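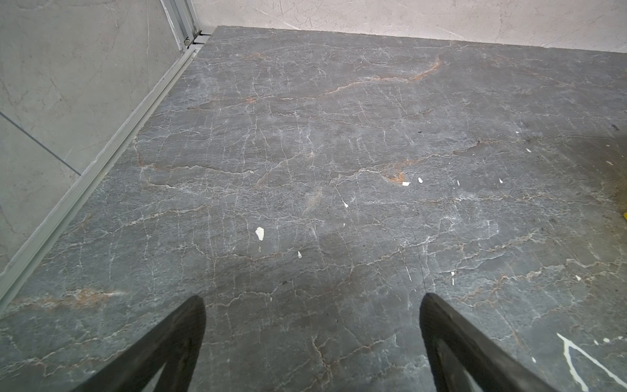
후나리 다크 그레이 대리석 무늬 바닥재
글 Dorothy Birkett | 1월

짙은 회색 바탕에 흰색과 밝은 회색의 가는 줄무늬가 촘촘하게 퍼진 바닥재입니다. 줄무늬 사이로 적갈색과 황갈색 맥이 섞여 있어 같은 회색 계열이라도 차가운 느낌이 덜합니다. 표면은 광택을 낮춘 마감입니다.

무늬에 대하여
흰 줄은 가로 방향으로 길게 이어지고 세로로 짧은 가지가 많습니다. 잔금처럼 보이지만 이 제품의 기본 무늬이며 불량이 아닙니다. 녹빛 맥은 굵기와 위치가 일정하지 않습니다. 한쪽에 길게 휘어 나타나기도 하고 작은 얼룩처럼 번져 있기도 합니다. 특정 무늬를 골라서 출고해 드리지는 않습니다. 모니터에 따라 적갈색이 실제보다 진하게 보일 수 있으니 색이 중요한 현장은 견본을 먼저 받아 보시기 바랍니다.

어울리는 벽
크림색 벽이나 옅은 회색 대리석 무늬 벽과 함께 쓰는 경우가 많습니다. 벽까지 짙은 색으로 맞추면 좁은 공간은 어두워 보입니다. 벽 패널은 별도 판매이며 로터스(Lotus) 라이트 그레이를 권합니다. 패널 이음매는 그대로 두어도 되고 같은 색 줄눈재로 메워도 됩니다.

주문 안내
품번: 388
사용 장소: 실내 바닥(현관, 주방, 복도, 매장)
최소 주문: 2상자
견본: 가로세로 30cm 한 장, 유료. 본 주문 시 견본값을 빼 드립니다.
출고: 자크포트 창고에서 직접 출고, 금요일 오후 접수분은 다음 주 처리
한 현장에 쓸 물량은 한 번에 주문해 주십시오. 생산 시기가 다르면 바탕색이 조금 달라집니다. 재단 여유분도 함께 계산하셔야 합니다.

시공 전 확인
상자를 여러 개 열어 섞어서 까는 것이 좋습니다. 한 상자씩 차례로 깔면 녹빛 맥이 한쪽에 몰릴 수 있습니다. 먼저 바닥에 늘어놓고 방향을 맞춘 다음 접착하십시오. 접착 후에는 무늬를 이유로 한 교환이 되지 않습니다. 줄눈은 진회색이 가장 눈에 덜 띕니다.

관리
평소에는 마른 걸레나 물기를 꼭 짠 걸레로 닦습니다. 기름때는 중성세제를 물에 풀어 닦고 맑은 물로 한 번 더 닦아 내십시오. 산성 세제와 연마제가 든 세제, 왁스는 쓰지 마십시오. 왁스를 바르면 표면에 얼룩진 광이 남습니다.

함께 본 제품
- 카엠바 크림 벽면 마감재
- 로터스 라이트 그레이 벽 패널
- 후나리 진회색 줄눈재
- 후나리 걸레받이 330

자크포트 건축자재 | 고객 문의 | 견본 신청 | © Zarkport | 맨 위로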